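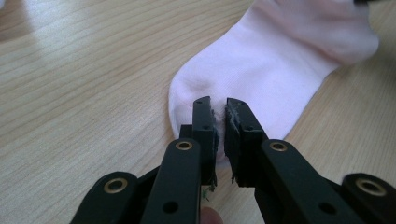
Toe of a sock in the hand-held gripper, with the frayed pad on the right finger.

Pads. I want to argue about pads, becuase everyone else wants to argue about arms.

We spent most of March comparing three grippers at Vullside. Long talks about controllers, longer ones about cameras. Sebastián Mansilla made a very good chart of closing force. Fine chart. Then you look at the fingers and the lining is coming apart in wisps, and I have to ask what the chart was measuring.

Parallel jaws are old news, and I like them. Cheap, easy to fix, four eyelets and some black plastic. But cloth is where they get judged, and with cloth the only part touching anything is a strip of padding. A fresh strip and a strip after 300 grasps are two different tools. We log them as one.

Kirsty Lockyer thinks I'm fussing. Her view – swap pads when grasps start failing. Mine is swap on a count, say 600, and write it down next to the results. By the time it fails you have a pile of data from a gripper that was slowly changing, and no idea where the change begins.

The Lunville people want a harder rubber. Maybe. Harder rubber lasts, but I want to see it on thin knits before anyone orders 3,000 of them.

So before the next arm comparison, new pads on all three. Same batch, same glue, same day. And somebody please put the pad age in teh spreadsheet.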